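Balteo hand-teaching kit, after four months on the bench

By Jahangir Mridha
February

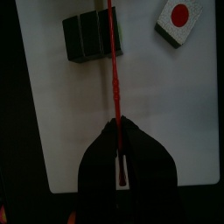 I've been using the Balteo since the fall, mostly in the evenings, and I like it so much that I had to make myself wait before writing this up. First-week reviews of teleoperation gear are always glowing (mine would have been too) and then the thing ends up in a drawer. This one hasn't gone near a drawer.

The kit is a leader handle, a base station about as big as a toaster, the wrist camera with its bracket, and the software. You bring your own arm. Mine is the older Khan, bought used, with the standard two-finger gripper. You hold the handle, you move your hand, the arm moves with you, and every joint position and camera view gets saved as one demonstration. Do that enough times and you've got something you can train on.

Setup took me one long evening. The printed guide is good up to the part where you pair the handle, and then it skips a step: you have to turn the arm's own safety stop off and on again before the base station will see it. I lost an hour to that. Once it was paired I did the calibration poses, had a sandwich, and was dragging things around a white board by ten o'clock.

Now the fun part. My pet task is small tabletop stuff with a stick. Poking, nudging, lining up tiles and little blocks, pushing one thing over without bumping its neighbor. A thin rod in the gripper is a mean test for any remote setup, because a tiny twist at your wrist turns into a big swing at the far end. With my old rig (a game controller, may it rest) I'd overshoot and knock things all over the place. With the Balteo I can put the tip where I want it on the first or second try, and I'm not a steady-handed person!

Most of the credit goes to the scaling dial on the handle. At full speed your hand and the arm match one to one. Turn it down and a big comfortable sweep becomes a short careful one. I leave it at the second-lowest mark for anything with the stick and only crank it up to get the arm back to its starting spot. You can change it in the middle of a demonstration and the recording doesn't care, it saves what the arm did and not what your hand did.

The other thing I love is how it handles bad takes. There's a thumb button that throws away the last demonstration and starts a fresh one, no trip to the keyboard. That sounds like nothing until you've recorded a lot of them. I'm at 3,668 takes as of this morning, and I'd guess I've pressed that button more than any other button in my house. My best single sitting was 176 keepers. My wrist had opinions about it the next day, so pace yourself.

You can also teach by hand, meaning you grab the arm itself and push it through the motion with the motors relaxed. The Balteo supports this on the Khan and it works fine for big, slow moves. For the stick I don't bother. My fingers get in the camera's way, and the arm is heavy enough that small motions come out lumpy. If your jobs are more like "pick up the box, put it over there," you may end up preferring it. My brother-in-law tried both and went straight for the hands-on way, said the handle felt like driving in reverse.

About the wrist camera. It rides just behind the fingers and gives you a close view of whatever you're working on, and I do nearly all my driving from it now. It took a few nights before my brain agreed that the view moves when my hand moves. The bracket is plain and sturdy. It can be a bit hard to judge how far the tip is above the table when you're looking along it, so I still glance over at the real thing on the way down. A second camera off to the side would fix that, and there's a port for one, but I haven't gotten around to it.

Things I don't like. The cable from the handle to the base is too short. If you want to sit down while you work, you'll be moving furniture. The software forgets your folder name every time you close it, and I've twice saved a night's work into a folder called "new." The fan in the base station has one speed and you'll hear it. And the handle grip gets slick after a long session. I wrapped mine in tennis tape.

I also tried a friend's Kurnura for a weekend. Nice build, a wireless handle, a longer warranty. It has a slight lag that I never got used to, and with a stick in the gripper that lag is all you notice. For bigger objects I think most people would be happy with it. It's also a good deal easier to pack up and take somewhere.

Price: I paid 748 for the Balteo from Himex, with the camera bracket included. They threw in a spare set of finger pads and it showed up fast. The handle is sold separately too if you already have a base station that works with it.

As for training, my first policy came out of just the stick demonstrations and it was wobbly but recognizable, with my own little hesitation before every push. It had learned my nerves! I've been recording cleaner approaches since then, with fewer pauses, and I'm going to retrain once I've gone through the older takes and pulled the worst ones. If anybody has a good way to sort those without watching every one, please write to me.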